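Room attendants wanted to work alongside our folding and tidying robots — Ulluvum Guest House, part of Istamon Stays
Posted 4/19/22

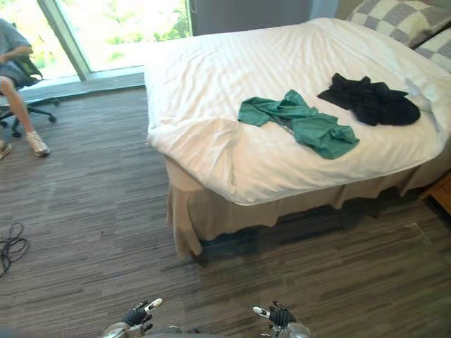

About the job

We have 74 rooms at Ulluvum, and for as long as the place has been open every one of them has been put straight by hand. Last October we began bringing in two-handed robots from Koller to help with the plainer jobs: picking clothes up off the bed, folding them, smoothing a duvet. They are patient things, but they are slow, and they need people who know what a well-kept room looks like — which is where we very much hope you come in!

What you would be doing

You would look after a small group of rooms, much as our attendants do now, with a robot working in some of them. On some days you will show it a fold by guiding its hands, and on others you will sit nearby while it has a go, with the stop button in reach, and jot down how it got on. A shirt in a heap gives it far more bother than a towel does. Bathrooms, guest requests and the final check stay with our people.

What changes, and what doesn't

The team has 13 attendants at present and we are adding to it. Nobody's hours have been cut to make way for the machines, and we have put that in writing. There is less bending and lifting, a bit more sitting and watching, and rather more note-taking than some of us were used to (it does get easier). If you would sooner not work with a robot on a given day, say so at the morning meeting and we will swap you round.

Who we'd like to hear from

Anyone who has cleaned, cared, nursed, run a laundry or kept a busy home going. You don't need to know the first thing about computers. Training takes roughly 100 hours, all of it paid, and is shared between our own staff and Cornier, who run the safety course.

How to apply

Write us a few lines, or drop in at the front desk and ask for a form. Please tell us which days suit you and whether you'd prefer mornings or afternoons.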